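Anyone else keep their loose leaf in the tin the shop sends it in?

kettlewren
Trying to settle something with my sister here. I buy most of my tea by mail from Eide and I've always left it in whatever it came in until it's gone. She moves everything into glass jars the day it arrives and lines them up on the windowsill, and yes it looks gorgeous, like a little apothecary, but her green tastes like hay by the end of the month and mine doesn't. Same tea! We split the order!

So what do you all do? I drink mostly greens and one roasted oolong, maybe 3 cups a day, and I live somewhere pretty humid.

oldmugnewmug
The windowsill is your answer. Light wrecks green tea faster than almost anything. Tell her to keep the jars if she loves them and stick them in a cupboard.

pennyfarthing_tea
Agree on the light, but I don't think jars are off the hook even in a cupboard. Every time you open a half-empty jar you're letting in a fresh lot of damp air. I used to have those big clip-top ones from Sonex and the rubber seal picked up a smell of lapsang that never left. Everything I put in there afterward tasted a bit like a campfire. I washed that seal, boiled it, left it in baking soda over a whole weekend. Campfire.

bramblejoe
Foil bag, squeeze the air out, clip, done. I've been drinking tea for longer than some of you have been alive and I've never owned a caddy.

kettlewren
Ha, fair enough bramblejoe. But don't the bags crush the leaf? My oolong is rolled so it's fine, but the big wiry greens turn to crumbs if I squeeze them.

bramblejoe
Crumbs brew just the same. Shorten the steep.

pennyfarthing_tea
They do NOT brew just the same, they go bitter in half the time. I'll die on this hill.

slowpour
I'm somewhere in the middle. Bag for the bulk of it, and a small container on the counter that holds a week's worth. That way you're only opening the big bag on a Sunday and the rest stays sealed up. I got the idea from the tea counter at the Plellbridge market, they keep everything in the back and only put out what they'll sell that day.

For the small one I went over to cardboard tubes last winter. They're light, they don't dent like my tins did, and I can write the name on in pencil. I wouldn't trust one for long storage in a humid place, but for a week? Totally fine. I drop the tea in with its inner bag folded over – I don't pour it in loose.

oldmugnewmug
Got a picture of the kind you mean? I'm imagining an oatmeal box.

slowpour
Sure, this sort of shape.
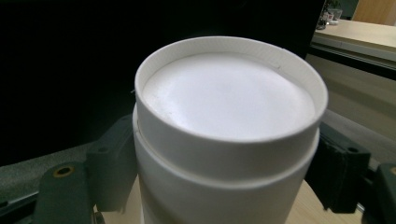
Plain white tube, narrower at the top

Much smarter on a shelf than an oatmeal box, I promise.

oldmugnewmug
Oh that's nice. I'd spill tea on it within 5 minutes, but it's nice.

bramblejoe
White, in a kitchen. Good luck.

kettlewren
I like the week's worth idea a lot. I think that's what I'm going to try with the greens, and the oolong can stay where it is. Does anyone keep the big bag in the fridge? Bornedau says to on their labels and I've never dared.

pennyfarthing_tea
Only if it's unopened. Once you've opened it you get condensation every time it comes out, and it'll soak up whatever leftovers are in there with it. If you do chill a sealed bag, let it come all the way up to room temperature before you cut it. Overnight is best.

slowpour
Seconding that. I ruined a really lovely first flush by being impatient.

kettlewren
Okay, fridge is a no for me then, there's always half an onion in mine. Sister has been sent a link to this thread and has replied with a single eye-roll, but the jars have moved to the pantry!

Comments

teacozy_lin: We had this exact fight at my house. The dark cupboard won.

mossandmilk: No love for double-lid tins? Mine have lasted through about 1,000 refills and still close tight.

bramblejoe: Bag. Clip.

hazelsteep: Anyone know if Eide still does the small sample size? I can't find it on their site anymore.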